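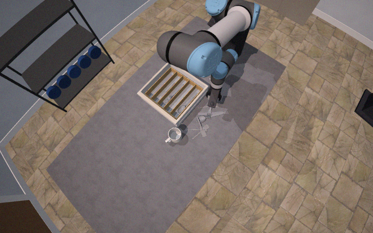
The Night Ferry to Korkis

I was nine the spring my aunt decided we would cross to Korkis by the night boat, and I still think it's the best way to arrive anywhere! You leave Helbridge harbor at 5 with the gulls screaming, and by the time the stars are out you can't see a scrap of land — only black water and the lamp on the bow swinging about.

My aunt had packed boiled eggs, a wool blanket and a radio that picked up nothing but Sedach, where a man was reading the tide tables in the most wonderful voice. We listened to every word. High water, low water, high water again. I thought it was poetry, and I wasn't far off.

The ferry was called the Nyarko and she rattled. Oh, she rattled! Her spoons rattled and her doors rattled and the purser's teeth rattled when he came around for the tickets. There were 29 of us aboard and a goat.

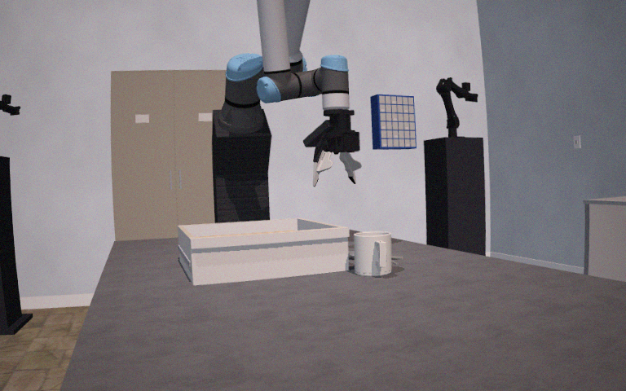
Does the night boat still run?

Only in May, when the island fair is on and there are enough people to fill the benches.

I went back this year, on my own, with my own eggs. The goat was missing but everything else was there, the bow lamp and the salt on the rails and that lovely deep shudder when the engine catches. 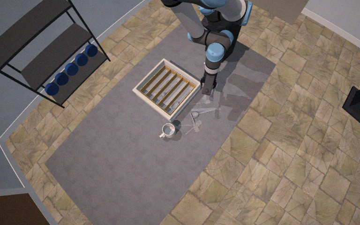 My aunt's house on Korkis stands three doors up from the landing, and the key was under the same blue pot. I ran through every room like a kid. The beds were made up, the stove lit on the first match, and out of the kitchen window the whole bay was turning pink. I wanted tea before anything else. All I needed was a plain white mug, and a few spoons scattered any old way beside it would have made the place feel lived in again. I found both in the cupboard, under a tea towel, and carried my cup down to the landing to watch the Nyarko turn for home, rattling all the way.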